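Nondska Early Learning Program
Progress report to the Filtine Fund
March 28, 2018

This report covers the second half of the funding period for the pretend-play and healthy eating stream delivered at the Nondska and Mikier centres. It should be read with the financial statement sent separately.

Enrolment at the end of the period stood at 81 children, 46 of them at Nondska. Attendance at Mikier fell during the road works and has since recovered. Two educators completed the food and nutrition unit, and a third will enrol in September. The parent evening planned for Mikier was postponed when the hall booking fell through, and a new date has yet to be set.

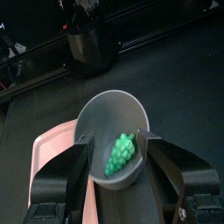

Play materials remain the smallest line in the budget, with $745 spent to date. Most of this went on kitchen-corner items for the younger groups, ordered through Hubáček after the first supplier withdrew. Educators were asked to favour pieces a child can name without help, and pretend fruit such as the green grapes, served up in a plain grey bowl, meets that aim well. Picture cards in the home languages of enrolled families are being prepared to go with the set. The cards are behind schedule at the translation stage.

Staff have also revised the snack menu in line with the advice received last year. Families at both centres were given the draft, and 17 returned written comments, chiefly on portion size and the labelling of allergens. The changes will be put to the centre directors before printing.

The program asks that the unspent training allowance be carried forward to the next period. Questions about this request may be directed to Bo-ram Do, Program Coordinator, at the Nondska office.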